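**To:** Patham Tableware Swap list
**Subject:** Re: [patham-swap] blue plates and that checked cloth

On the matter of the blue plates, replies below each bit.

> I have four of the light blue ones left from the lot I bought at the
> Halliday sale and would rather they went to one person. They are the
> round sort with a raised rim. Does anyone know if they are the same as
> the Cordale ones people were asking for in January? I don't want to
> promise a match and then have somebody drive over for nothing.

I can't say for certain without having one of each in my hands. What I would do is measure across the top and then across the foot, and post both. The two batches that have come through this list before were close in colour, but one stacked properly and the other rocked. If yours stack on top of each other with an even gap all the way round, say so in the listing. People asking for matches mostly want them to sit in the same pile in the cupboard and don't mind much about the shade.

Check the rims as well. Run a fingertip round the edge and then the underside of the rim, where the chips tend to hide. My own blue one has been used nearly every day and the rim has held up better than I expected.

> Also, is it worth putting the colour in the title? Last time I wrote
> "blue" and got three messages asking which blue.

Yes, put "light blue". And photograph it on something with a bit of colour in it. On a white worktop mine comes out nearly grey. On the red and off-white cloth it looks much closer to what you get.

> Where did you get that cloth, by the way? I'm after one with the big
> checks and can only find the tiny gingham.

It came from Sudora, the shop behind the station, two years ago. They had it on the roll, so you bought it by length and hemmed it yourself. I asked again recently and the large check is out of stock, but the woman at the counter wrote down the roll number for me, 1469, and said they would order it if enough people wanted some. The squares have rounded corners, which you may or may not like. I do, it looks less like a café. The red is a dull brick sort of red and doesn't shout.

I bought 177 cm, which was slightly mean of me. It covers the table but there isn't much to hang over at the ends once it's hemmed. If you are ordering for a normal four-seater I would go to two metres and have done with it.

Washing: it says 40 on the label, I do it at 30 and hang it up straight away. If you leave it in the drum the creases set and then plates don't sit flat on it, or mine don't.

> Last thing, are you still wanting side plates?

Yes please, but only small ones, and only if they are plain. I have no room for another set of dinner plates. The shelf is full and I have started keeping bowls inside other bowls. I can swap for a milk jug (white, no chips) or two egg cups, or pay the postage if that is easier.

If anyone else wants the large check, reply to the list and I'll pass the numbers on to the shop. I'd like a second one myself so there is always one clean. I'll keep it open until the end of the month — after that I'll ring them with whatever we have.

Sutrisno Ngau
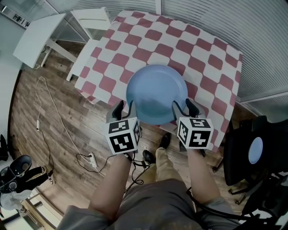

Light blue plate, raised rim, on the large check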